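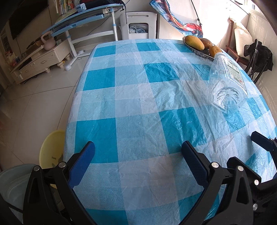
Amber Clegg escribió:
pues yo a los manteles de plástico les tengo manía, Marisol, qué quieres que te diga. Se arrugan, se pegan al brazo en verano y la marca del doblez no se va ni rezando. Tuve uno de Birkia y duró hasta junio.

Marisol Achterberg escribió:
Jajaja, ya sabía yo que alguien saldría con eso. A mí los cuadros en turquesa me alegran la mesa, y con el brillo que tiene se limpia de una pasada. Lo que pregunto es lo de las arrugas – ¿se quitan o me resigno? Ah, y de paso: ¿la fruta la dejáis en la mesa o a la nevera? El mango lo tengo en un plato ovalado y no sé si aguanta hasta el sábado.

Yiğit Kozan escribió:
Secador a temperatura baja, por el revés, y vas estirando con la mano. A mí me funcionó con uno de Caron. Ni se te ocurra la plancha!!

Amber Clegg escribió:
Con plancha también se puede, Yiğit, poniendo una toalla encima. Lo he hecho mil veces.

Yiğit Kozan escribió:
Y yo lo hice una vez y tiré el mantel y la toalla. Allá cada cual.

Mervyn Treloar escribió:
Yo lo dejo enrollado en un tubo de cartón toda la noche y listo. El mango, fuera de la nevera hasta que ceda un poco al apretarlo, luego dentro. Y las botellas de plástico vacías pisadas y con el tapón puesto, que en casa llegamos a juntar hasta 50 en el lavadero y aquello era un escándalo.

Marisol Achterberg escribió:
Lo del tubo me gusta, esta noche pruebo (el secador me da un poco de miedo). Lo de pisar botellas no me convence – yo las guardo enteras para regar las macetas, con cuatro agujeritos en el tapón van de maravilla.

Mervyn Treloar escribió:
Pues enteras ocupan un montón. Pero si las usas, me callo.

Imprimir | Enviar por correo electrónico
Última actualización: sábado, 19:40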